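Unit 2: Dry-Type and Oil-Filled Distribution Transformers
Handout, revised 2021-04-15

Ratings
The nameplate gives apparent power in kVA, primary and secondary voltage, frequency, and impedance in percent. All units in this course run at 60 Hz. Full-load current for a single-phase unit is kVA times 1000, divided by the secondary voltage.

Oil-filled units
Mineral oil insulates the windings and carries heat to the tank wall. The Illdale substation unit, tag 741, is the reference case for the problem set. Read the oil level at the gauge and record the top-oil temperature with it.

Work clothing for the yard visit: long sleeves, natural fiber, pocket flaps closed. 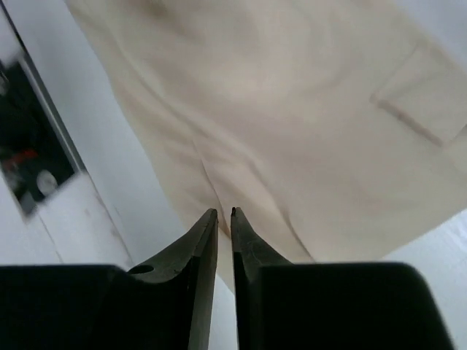 Insulation resistance
De-energize, isolate and ground the unit. Disconnect the bushing leads, then remove the ground from the winding under test. Apply the test voltage for one minute and note the reading in megohms. Discharge the winding before touching any terminal. Correct for temperature using the Marora table.

Reading: Yensuk notes, sections on bushings and tap changers.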